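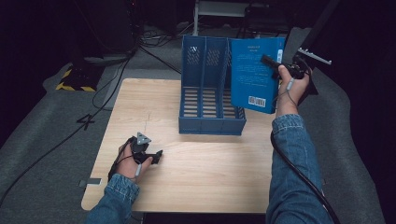 Page 6

## Setting Up and Loading Your Desktop File Organizer

I wrote this part of the Zidero guide after setting up three of these on my own desk at home (yes, three, I have a paper problem). It's a quick job. You don't need tools, and you can do the whole thing in the time it takes a pot of coffee to brew. If you bought the Ildale version instead, the steps are the same but your part number is 3678, so have that handy if you ever order a replacement divider.

### Before you start

Pick a flat table with some elbow room. I like to work with the organizer near the back edge of the table and the low lip facing me, so I can see right down into all three compartments while I load. Leave the front of the table clear for sorting. You'll want that space more than you think!

**Note:** Wipe the table down first. Crumbs get under the base and then the whole thing rocks, and you'll spend a week blaming the organizer like I did.

### Loading your books

1. Stand the organizer up and give it a gentle push from each side. It shouldn't wobble.
2. Make your piles. Mine are "using this month," "using sometimes," and "why do I own this." Yours can be more grown-up.
3. Start with your biggest paperback. Hold it upright, spine toward you, and lower it into one of the outer compartments. Let the bottom edge touch down before you let go.
4. Slide it over until it rests against a divider. A book that has something to lean on stays straight, and a book standing alone in the middle will slump by dinnertime.
5. Put the next book in the other outer compartment, so the weight is even on both sides.
6. Fill the middle compartment last. I save it for thin stuff — workbooks, folders, the takeout menus I keep swearing I'll throw away.

**Caution:** Don't drop books in from above. The dividers are thin, and a heavy hardcover coming down on one corner can bend it. I've got a divider at home with a permanent lean to prove it.

### Thick paperbacks and soft covers

Soft covers need a little more patience. When you pinch a thick one by its pages, the outer few like to fan out and catch on the divider on the way down, and that's how you get those sad folded corners.
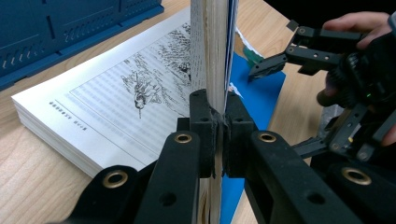

So square the book up first. Close it all the way, tap the bottom edge on the table a couple of times, and keep a light, even squeeze on both sides while you lower it. If a page pops out anyway, lift the book back up and start over. Please don't shove it! I ruined the last chapter of a very good mystery that way.

If you've been reading a book flat on the table, close it and let it sit under something heavy for a few minutes before you file it. It'll go in much easier.

### Taking things out

1. Put one hand on the side of the organizer.
2. Tip the book you want slightly toward you with the other.
3. Lift it straight up until it clears the low front lip, then bring it forward.

**Note:** If a book sticks, the compartment is too full. Take out the one next to it first.

For extra dividers, look under Bedoya accessories in the Dostthorpe catalog. The blue ones are item 2030.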